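Simulate First, Then Buy the Motors

By Nima Bagheri
Jan 10, 2025

Every few weeks a new member walks into our shop on Holloway Street with a box of servos and a plan to build a robot arm. The box is usually paid for already. I think that is the wrong order, and I think shared workshops should say so more firmly than we do.

I did it the wrong way myself. My first arm cost me $500 in motors and bearings, and the shoulder joint could not lift the forearm I had printed for it. I spent two winters fixing that arm. I learned a good deal about gearboxes, and almost nothing about the thing I wanted, which was an arm that could do a chore in a kitchen.

The one I am working on now, which I call Jiter, has no parts yet. It lives on the old desktop next to the drill press, and I have been running it against a refrigerator door.

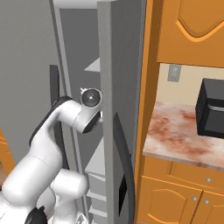
Vol. 6, No. 5 -- Page 2

A fridge door is a good test because it is dull. The hand has to follow an arc set by the hinge, and the rest of the arm has to stay out of the way while it does. If the wrist ends up tight against the inner edge of the door, I want to know that before I have cut any aluminum. Moving the base over in software takes me a minute. Moving a base that is bolted to a bench takes an evening and leaves holes.

Shahram Kermani, who has the bench across from mine, disagrees. He says a simulator teaches you to be good at simulators. His view is that friction, sagging cables and cheap plastic gears are the real subject, and that you only meet them with a screwdriver in your hand. He is right about the cables. My models have none, and every real arm I have built has snagged one.

But his argument is for building, and I am not against building. I am against spending the money first. Reach, link length and where the elbow goes are geometry, and geometry can be checked for free. Friction can wait until the shape is settled.

So I would like the shop to change one rule. Before a member gets shelf space for an arm project, they should show a model of it doing one job, start to finish -- a door, a drawer, whatever they like. The shop computer is open to everyone on the same sign-up sheet as the lathe. Shahram plans to vote against it at the January meeting, and he has asked me to bring Jiter's drawings so he can point at the cables.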